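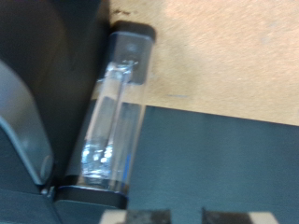 Local Business | Shops & Services
February 2021 - by the Gralton desk

If you've been by Hollmann Supply on the corner lately, you may have noticed the front windows are papered over. I stopped in to ask, and the news is good - the shop is staying put and opening up its back room for glass and clear plastic storage, the stuff that used to be crammed on one shelf by the register.

I've bought tubes and capped cases there for years (fishing floats, knitting needles, one very long thermometer), and finding the right size always meant digging through a bin with both arms. The new room will have 60 feet of open shelving, sorted by length, with the caps and end pieces kept next to the cases they fit. Hooray for that! I have a whole drawer of caps at home that fit nothing.

The shop is also adding a line from Kimis, a small maker that does long see-through cases for thin, breakable things like glass rods and pipettes. Prices start at $5, and the biggest ones run $40. School science rooms and home brewers get a discount if they order 100 or more, though I can't imagine where a home brewer would put them all.

One change regulars should know about: the old repair counter won't be back. Cracked cases and stuck lids will go over to Merkerex on the other side of Gralton, and you can still leave them at Hollmann in a labeled bag. I'm a little sad about it. I liked leaning on that counter.

The work started in October and dragged on through the holidays, mostly waiting on shelf brackets. The back room opens later this month, masks on, with a limit on how many people can be inside. The front of the store is open as usual while they finish painting - just use the side door and mind the ladder.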